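Monday, January 1, 2024

Happy New Year, everybody! The coffee is on, the dog is asleep on my feet, and I have promised my family I will not talk about racing until lunch, so naturally I've come in here to type about it instead. What I want to get off my chest is tires, and more exactly what happened to ours over the last stretch of the Lenihan club series, when we went from a car that was quick for a handful of laps to a car that was quick when it counted.

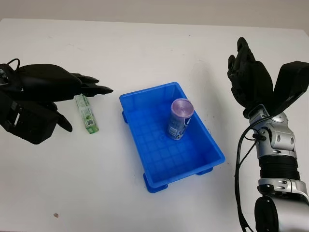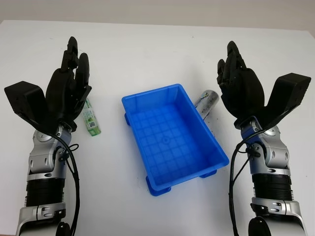
Isla Rankin wrote to me after my last post to say that I was giving the new dampers far too much credit, and that anybody watching from the outside of the last corner could see the rear tires were simply being asked to do less. She had been saying so since the spring, she added, and would I please look at my own lap charts before spending any more money.

Well, I looked at my lap charts. It took most of an evening and a good part of a pie, and I'm sorry to say she has a point. Back in February, at the opening test, I was doing my best lap very early in the run and then sliding backward for the rest of it. By the last meeting the best laps came in the second half, and the drop at the end was so small I had to go over it with a ruler to believe it. The dampers went on somewhere in the middle of all that, and if you cover up the dates with your hand you can't tell where.

What did change, and I had half forgotten it, was the way I came off the slow corners. We'd had a miserable weekend at Dristness, where the surface is old and coarse and eats rubber like nowhere else we go. I qualified 7th out of 29, which had me grinning all through supper, and then finished the race 19th with a rear end that felt like it was on ball bearings. People I had passed early on went by me one after another – very politely, I must say, with a little wave from a couple of them – and I had plenty of time to think about what I was doing wrong.

So at the next meeting I tried something that felt awful. I waited. I let the car finish turning before I went near the throttle, and then I squeezed it on instead of standing on it. It felt slow, it felt like giving away the whole straight, and for the first few laps I was sure I'd be at the back by the time the flag came out. Then the cars in front started to come back to me. I hadn't had that happen in two seasons of driving this thing, and I will admit to some shouting inside the helmet.

The Nustik compound gets some of the thanks too. A lot of folks in the paddock don't care for it, and I understand why, as it takes a good two laps before it gives you anything at all and you can feel like a fool in that time. But it forgives you later on. The softer stuff we ran before was lovely when it was new, and I think that was part of my trouble, because it let me get away with being rough and then sent me the bill all at once. I've also come down a touch on the rear pressures, and I moved the rear bar one hole softer, and I couldn't swear to you which of those did more. If you're working on the same thing, change them one at a time. I didn't, and now I have to go back and do it properly.

Which brings me to the plan for this year, such as it is. We're entered for the whole Lenihan series again, and there is talk of a one-off at Trustport, where I've never driven and where everyone tells me the back section is over a blind crest with a drainage grate right on the line you'd like to use. I've been watching other people's laps of it in the evenings and pressing my right foot into the carpet. The brakes need doing before then, and the seat has to come out again so I can get at that rattle – yes, the same rattle, for those of you who have been reading since the beginning.

I've written back to Isla to tell her she was right about the tires. I'm keeping the dampers on, though. They're paid for, and the car rides the curbs much more nicely with them than it ever did before. Next post should be after the February test, if the weather lets us run, and I'll put up the pressures for anybody who wants them.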